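# Keeping Spices Fresh (and Finding Them Again!)

If your chili tastes flat, check the cumin before you blame the recipe. Decanting spices into glass with a tight lid is the best small kitchen job I know, and it takes one evening.
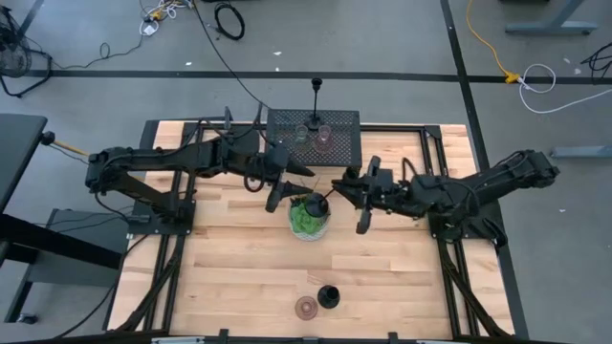 One reader wrote in to say that glass made her paprika fade faster than the tin it came in, and was I sure about all this? Fair point! Glass lets light through, so jars belong in a drawer or a closed cupboard. My own paprika sat on a sunny shelf in Grundotberg for a whole summer and went the color of cardboard.

## Before you fill anything

- Wash jars and lids in hot soapy water, then leave them upside down on a rack overnight. Any damp left inside will turn garlic powder into a brick.
- Old smells live in the lid liner. A night in baking soda and water usually clears them, though cloves may need a second night.
- Use a wide funnel, or roll a sheet of parchment into a cone. I love the parchment for seeds because nothing gets stuck in the neck.
- Do the mild spices first and chili powder dead last. Open a window for the cayenne.

## Whole or ground?

Buy whole whenever you have the patience to grind! Coriander, cumin, allspice and peppercorns hold their flavor far longer that way, and a dry skillet for 2 minutes wakes them up beautifully. Let them cool completely before they go in the grinder. To clean it afterward, run a spoonful of plain rice through and wipe it out with a dry cloth.

Ground spices I buy in tiny amounts, never more than 100 grams, and turmeric even less than that.

## Labels

Put the name on the lid if you keep jars in a drawer, on the side if they stand on a shelf. Write the month on the bottom in grease pencil, which rubs off with a dab of cooking oil. Every March I pull out all 17 jars and sniff them. Rub a pinch between your fingers, and if you have to hunt for the smell, use double in the next stew and start over with a fresh bag.

Keep the whole lot away from the stove. Steam from the pasta pot gets into an open jar fast, so shake into your hand or a spoon and then season.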